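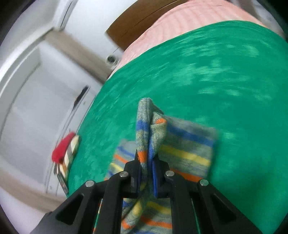

Namell House: Laundry and Linen Meeting, Minutes

13 July 2020
Minutes taken by Berenice Cisneros

Present: Rocío Tovar (chair), Berenice Cisneros (minutes), Ghazala Abbasi (laundry room), Elvia Ayala (rooms, Nikby wing)
Apologies: Jozefína Hudec (supplies). Written notes received and read under items 3 and 5.

1. Minutes of the May meeting

Accepted with one correction. Under "Drying," the text said that ribbed blankets may go in the dryer on medium. It should say low. Berenice to correct the filed copy.

Open actions from May:
- Replace the lint screen on the left dryer. Done.
- Label the shelves in the linen closet. Done, except the top shelf, which is still being used for lamps.
- Get a price for new hampers. Carried over, see item 5.

2. Residents' personal laundry: sorting and pairing

Ghazala reported that the wash itself is running on time. The delay is between the dryer and the rooms, and most of it is socks. A load of shirts and towels is folded and out in 30 minutes. A load with socks in it holds up the folding table until the pairs are made, and the next load waits in the dryer and creases.

Present method: all clean socks are placed in a basin and paired last. Whatever is left over goes into the odd sock drawer. The drawer is now full. Ghazala laid the contents out before the meeting and counted 70 single socks. Most are plain black or white and cannot be matched to a resident by sight.

Elvia noted that patterned socks are seldom the problem. The striped knit type, with a heathered gray-green ground and bands of blue, yellow and orange, can be matched from across a table. Plain socks of nearly the same length and rib are the ones that go back to the wrong room.

Discussed:

a) Mesh bags, one per resident, washed and dried closed. Ghazala is in favor. Her one concern is drying time, as a full bag of thick socks comes out damp in the middle. Bags should be filled to half and no more.

b) Laundry pen marks inside the cuff. Rocío pointed out that the ink does not show on dark yarn and that some residents object to it. Not adopted.

c) Pairing on the resident's own bed in place of the folding table. Elvia has been doing this in the Nikby wing. The clean items are laid on the made bed, flat items first, socks last. It frees the table and anything that belongs to another room is found before it is put away. It does not work well where the bedding is strongly mottled or patterned, as small dark socks are hard to pick out on it. A plain towel laid down first solves this.

Agreed: mesh bags on trial in the Nikby wing only. Pairing on the bed to be used in both wings where the resident agrees. The odd sock drawer is to be emptied onto the table in the day room for residents to look through. Unclaimed socks go to the rag bin after the next meeting.

3. Folding standard

Jozefína's note asked for one standard for both wings. At present Namell main building rolls socks and the Nikby wing folds them, and items moved between wings are refolded.

Points made:
- Rolling one cuff over the pair is quick but stretches the ribbing of knit socks. Two residents have complained of loose cuffs.
- Folding in thirds keeps the cuff flat. The pair comes apart if the drawer is overfilled.
- Thick knit socks take up more space folded than rolled. Elvia measured one drawer both ways and found the difference small.

Agreed standard, to be posted in the laundry room:
1. Turn each sock right side out. Check the toe and heel for holes.
2. Lay the two socks one on top of the other, heels up, toes level.
3. Smooth from the cuff to the toe.
4. Fold the toe end toward the cuff, then fold once more.
5. Stand the pair on its fold in the drawer. Do not tuck one cuff over the other.

A sock with a hole goes in the mending basket together with its partner. It does not go in the drawer. Elvia asked that this be underlined on the posted copy.

4. Bed covers and blankets

Rocío reported that colored covers are fading unevenly. The green ones are worst. It was not settled whether this comes from sun at the windows or from the wash. Ghazala believes that the hot cycle was used on them by mistake for a time, when the dial marking had worn off. The marking has been repainted.

Agreed wash settings:
- Colored covers: cool wash, full size load, no bleach, low heat. No more than 4 covers in a load.
- Ribbed blankets and ribbed towels: washed apart from anything with hooks, zippers or open snaps. Pulled loops are to be cut level and never drawn out.
- White sheets: as before.

Covers with pale patches from fading stay in use until worn through. Covers made with a pattern of lighter patches are to be listed, so that they are not sent back as faulty. Ghazala will keep the list inside the closet door.

Elvia asked whether covers must be removed from the bed when clean laundry is sorted on it. No. The cover stays on and is smoothed down.

5. Supplies

From Jozefína's note:
- Detergent: Mushi unscented remains the standard product. Stock is enough until the next order. The scented type delivered in error has been returned.
- Mesh bags: the Flistby bag in the medium size is preferred, with the zipper pull covered by an elastic loop. A pack holds 5. She will order for the Nikby wing only until the trial is reviewed.
- Hampers: the price for the rigid type was high. She suggests repairing the present ones with new liners. Rocío agreed. Ghazala would like the liners made longer so that they fold over the rim and stay in place.
- Darning yarn: gray, black and navy in stock. No bright colors. Jozefína asks whether striped socks should be mended in gray or held for matching yarn. Agreed to ask the resident in each case.

6. Room checks

Elvia reported that small items are being found between the bed and the wall and under the lower edge of the closet doors, most often socks and handkerchiefs. Staff changing beds are to pull the bed out far enough to see the floor on the wall side. Felt pads are needed under the bed legs in the Nikby wing before this starts, or the floor will be marked. Rocío to check the pad size.

7. Any other business

The folding table has a loose leg at the sink end. Do not put the full basin on that end until it is fixed.

Ghazala asked that dryer loads not be started in the last hour of the evening shift unless someone will be there to take them out. Agreed.

Actions

Berenice: correct the May minutes; type the folding standard for posting.
Ghazala: empty the odd sock drawer to the day room; list patterned covers; liner measurements to Jozefína.
Elvia: start the mesh bag trial; note drying times for half full bags.
Jozefína: order mesh bags and liner cloth.
Rocío: felt pads; table leg.

The date of the next meeting will be posted on the laundry room door.

Namell House, Laundry and Linen | Contact: front desk | © Namell House 2020 | Back to top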